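I have been using the Clikholm serving tray for long enough now to have opinions, so get comfortable. The short version is that I like it a lot and I would buy it again, though maybe in another color.

A little background first. I drink tea all day long and I used to leave rings and crumbs from one end of the kitchen to the other. My sister got tired of looking at it and told me to buy a tray like a grown-up. I wanted something plain, low and big enough for a plate plus a couple of mugs, and I ended up with the off-white one with the bunny on it. So, plain-ish!

Looks

The bunny is what sold me. It's a little gray line drawing near one corner with a dark speech bubble that says "hi~" and it makes me smile before I've had any caffeine. Once you put a plate on the other side there's still room to see it. The cream is a touch warmer than my white plates, so they don't disappear into it, and it looks great with my yellow and navy mugs (the mug tree behind it came from a yard sale, please don't ask me for a link).

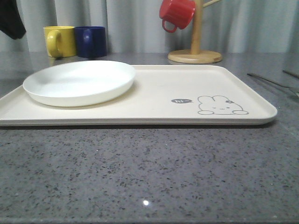
Size and everyday use

Measure your counter before you order. I mean it, because this is a long tray and it takes up a good stretch of mine. I park it lengthwise across the middle and it has pretty much lived there since September. If you have a tiny kitchen you'll want to store it standing up between uses.

The rim is low. For plates and mugs that's perfect, you can slide things on and off without lifting them over a wall. For soup, or anything you plan to carry up a flight of stairs, I'd want more of an edge. I spilled half a cup of tea on it in the first week and the rim held it, but I was standing still at the time and I wouldn't count on that happening while walking.

Corners are nicely rounded. I've caught my hip on enough square things in my life to appreciate it.

Cleaning

Okay, my one real complaint. Pale surface, so it shows marks. You wipe it, you feel good about yourself, and then you catch it from a lower angle and there are faint smudges again. A damp cloth with a drop of dish soap takes care of most of it, and drying it right away with a towel helps more than any spray I tried. My speckled gray counter hides absolutely everything, which makes the tray look worse by comparison. Poor tray.

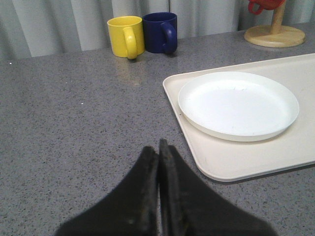
The glass stick

I also picked up the Holroyd glass stir rod in the same order to get free shipping, and I figured I'd throw it in here. It's a long, clear, simple thing. I use it for iced coffee and for lemonade in the tall pitcher, and I love that it doesn't hold on to flavors the way my old bamboo one did. Two warnings, though. It's so clear that it gets lost on a speckled counter, especially when there's glare, and since it's round it will go for a little roll if you bump it. I keep mine on the tray now. Five stars for stirring, two for being findable! 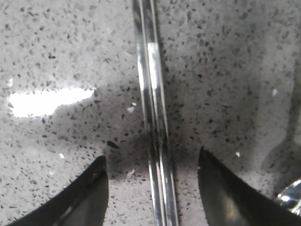
Shadi Zoubi
Kitchen and Home Reviewer

Would I give the pair as a gift? The tray, yes, in a heartbeat, to anybody who has the counter space and a soft spot for bunnies. The rod I'd save for a friend who's careful with glass. If you want a tray for breakfast in bed, look for something with handles and a taller edge, and if you hate wiping things down, get a darker one.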